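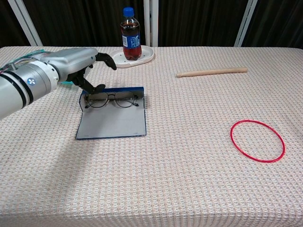 I walked past the old Norby furniture shop again this morning, and the boards are finally off the windows! If you've lived round here as long as I have you'll know what that means. It has been shut for 6 years, and in that time I've heard it was going to be a gym, then flats, then a very grand sort of bakery, and each time the boards stayed exactly where they were.

The new plan is for small workshops and offices on the upper floors, with a few market-style units at street level. Marchuk are doing the building work, according to the sign on the fencing, and there are to be 5 units on the ground floor to begin with. I do hope one of them goes to somebody who mends things. I've had a lamp in the cupboard since March waiting for just such a person.

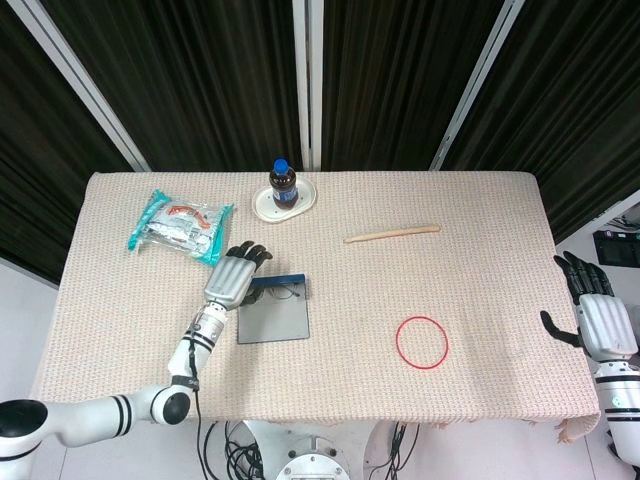 What pleases me most is the rent. A friend who makes curtains went to the open evening and was told she could take a room by the month, with no long lease to sign - and for anyone starting out that makes all the difference. When I had my little card stall in Buseo Arcade I had to find 1,000 pounds before I'd sold so much as a birthday card, and I lay awake over it for weeks (my other half will tell you the same, at length).

I do have my worries. Parking is one, and the bus stop outside has been "temporarily" moved for longer than I can remember. But 2,131 of us signed the petition to keep the building standing, and it's lovely to see lights on up there at teatime again. I'll pop in once the doors open and let you know what the coffee is like.

Search this blog
Go

Recent posts
A wet afternoon at Botau Market
Who remembers the Buseo Arcade clock?
My verdict on the new bus timetable

Contact | Copyright | Back to top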